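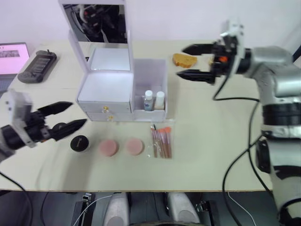

**What does the person in this job do all day?**
Sorts, wipes down and packs makeup into vanity organizers, small items in the drawers and bottles in the side compartment, then checks each set against a card.

## Vanity Set Packer, part time (Lakura)

Estoria puts together dressing-table sets for hotels and rental apartments. We need two packers for the August orders, 23 hours a week, with a possible extension into fall.

You will:

- sort brushes, sponges, jars and small bottles by set
- clean mirror lids and drawer fronts before packing
- keep brushes bagged until they go in
- close each organizer and label the carton

Cartons weigh up to 40 pounds when stacked for pickup. No experience is needed. You should be able to stand for most of a shift and read a packing card. Please tell us about any fragrance or latex allergy when you apply.

Shifts start at 7:30 a.m. The first one is a paid trial on a Thursday.

Apply in person at the Estoria workroom, 337 Agudelo Street, side entrance. Bring a photo ID and the names of two past employers or teachers. Parking is free in the lot behind the building.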